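Aula 5 — Ensinar pela mão: demonstração guiada e teleoperação
Apontamentos de apoio à aula prática
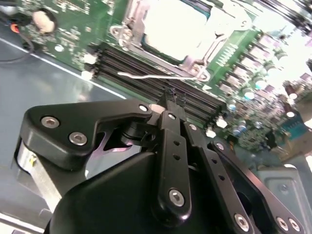
Na aula passada ficámos a meio da pergunta do Fermín Urrutia: se o braço já sabe ir de um ponto a outro, para que é preciso alguém mostrar-lhe a tarefa? Prometi responder com calma, e cá vai.

Ir de um ponto a outro é a parte fácil. Difícil é o último centímetro, quando as pontas da garra chegam às ranhuras de memória de uma motherboard e a força passa a contar tanto como a posição. Experimentem escrever isso em regras! Eu tentei, em julho, e ao fim de uma semana tinha um ficheiro enorme de condições que falhava assim que rodávamos a placa um bocadinho. Com demonstrações a conversa é outra: mostramos muitas vezes, com pequenas variações, e deixamos o modelo apanhar o que há de comum.

Duas maneiras de mostrar

Guiar pela mão (ensino cinestésico). Pegamos no braço, com os motores em compensação de gravidade, e levamo-lo pelo caminho. É intuitivo e sente-se logo o contacto. O senão é que a nossa mão entra muitas vezes no campo da câmara, e a força que aplicamos mistura-se com a que a garra faz na peça. Para encaixes finos isto estraga bastante os dados.

Teleoperar. Movemos um comando ou um braço-guia e o robô segue. As imagens ficam limpas, iguais às que o robô terá quando trabalhar sozinho — e isso vale ouro. Em troca perdemos tato. Quem começa carrega sempre demais, eu incluída (peço desculpa às placas do armário Mateos).

O que vamos gravar

O conjunto Preroleck, que usaremos no trabalho, tem 118 demonstrações de aproximação às ranhuras de memória, todas teleoperadas. Dessas, 18 são tentativas com correção a meio: o operador chega torto, recua, alinha outra vez. Não as deitem fora! São das mais úteis, porque ensinam a sair de um erro. Um modelo que só viu percursos perfeitos não sabe o que fazer quando se desvia dois milímetros.

Olhem com atenção para a câmara do punho. Vê a garra muito de perto e apanha mal os reflexos do metal; junto ao processador a imagem pode ficar queimada. Antes de gravar, baixem a exposição e confirmem que as ranhuras se distinguem bem.

Conselhos para a bancada

Pulseira antiestática posta e placa desligada da corrente, sempre.
Movimentos lentos perto do contacto. As pausas longas cortam-se depois, no programa Ollent.
Variem o ponto de partida de uma gravação para a outra.
Se trocarem de operador, anotem — cada pessoa tem o seu jeito e isso nota-se nos dados.

Para a próxima aula

Leiam o capítulo do manual Vallinetti sobre clonagem de comportamento e tragam uma demonstração vossa, boa ou má. Eu levo uma das minhas más, que tenho muitas por onde escolher.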